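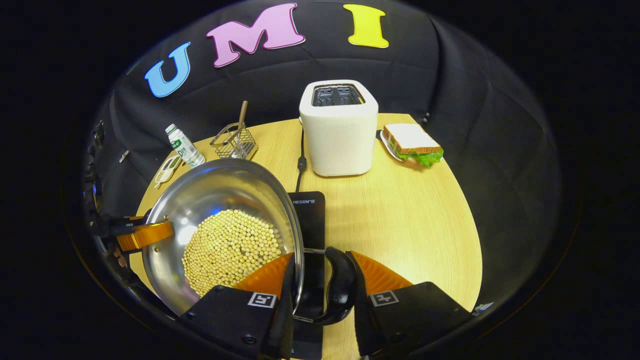
Pale yellow soybeans in a stainless steel frying pan.

Soybean growers around Ruldale will be able to sell their crop close to home again this fall. The Tóth mill in Akport plans to start buying beans from local farms in October, the company said.

The mill stopped taking soybeans when its old press was shut down. Growers in the valley have been hauling their harvest to the elevator at Fletcombe instead, a round trip of 100 miles for those at the north end. Several dropped beans from their rotation and went back to corn and hay.

Tóth has put in a new cleaning line and will buy food-grade beans only. They will be bagged and sold whole, mostly to tofu makers and to grocery stores that carry dry goods. Beans for animal feed will still have to go to Fletcombe.

The company has signed up 30 farms so far and says it has room for others. Together they have promised more than 3000 acres. Contracts run for one season, with the price set at planting and a small premium for lots that come in clean and dry. Split beans and beans with dark hulls will be marked down at the scale.

The Akport mill will take deliveries from 7 a.m. until 6 p.m. during harvest, and later if trucks are still in line. Trucks will enter from the river side – the Main Street gate is too narrow for most grain trailers. The town has agreed to put up signs and to keep cars from parking along the access road until the season is over.

Some residents of the streets next to the mill have asked about dust and noise. Tóth said the cleaning line is indoors and has its own filters, and that it will not run at night. The town council is expected to take up the matter at its next meeting, along with a request for a lower speed limit on the river road.

A small shop at the mill office will sell beans in two-pound and ten-pound bags once the first lots have been cleaned. Farms that want a contract for next season can pick up forms at the mill office in Akport or at the Ruldale feed store. The forms are due back before the end of January.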